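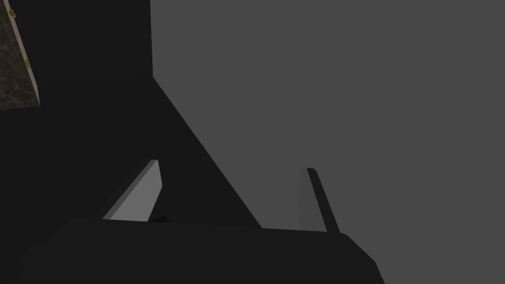 Fig. 1. Dark mottled slab, stone-like, with faint lighter veins and a thin pale edge.

Week 5: Stone in the kitchen, or why your benchtop stains

Okay, so last week we got through timber and I promised you'd get to the heavy stuff. I love this topic (I grew up in a house with a marble sink and a mother who squeezed lemons beside it, so you can imagine). Have the Pastent reader open at page 59 if you've got it with you, otherwise share with a neighbour.

Start with the naming mess. In the trade, "marble" gets slapped on nearly anything that takes a polish. To a geologist it's limestone that has been cooked and squeezed until the calcite recrystallised. The green stuff sold as marble is very often serpentinite, a different rock altogether, and the black is frequently a plain limestone with calcite veins. You can't sort these out by colour, so please don't try it in the assignment!

Now acid. Calcite fizzes and dissolves in it, even weak acid like vinegar or wine, and what you get is an etch: a dull patch where the polish has gone. A stain is something else, it's colour that has soaked into the pores. People mix these two up constantly and then buy the wrong product. Sealer slows down a stain. It does almost nothing for an etch, and I'll be asking you about that again in June.

Granite is mostly feldspar and quartz, so lemon juice doesn't bother it much. It can still take up oil, particularly the paler, coarser ones.

A word on heat. Stone copes with a hot pot better than laminate does, but it hates uneven heating, and a vein can be where the crack gets going. Engineered stone has resin in it and the resin scorches. Use a trivet, whatever the showroom told you.

For the prac we'll be using offcuts from the Vurna yard, which come to us unlabelled (half the fun). Wear closed shoes. We've got 157 pieces in the trays and they need to go back in the same trays, thanks. Do the scratch test first, then one drop of dilute acid, then rinse. The Texier sheet has the hardness table on the back.

Reading for next time: the Pasine chapter on slate, up to the section on roofing. Bring your hand lens.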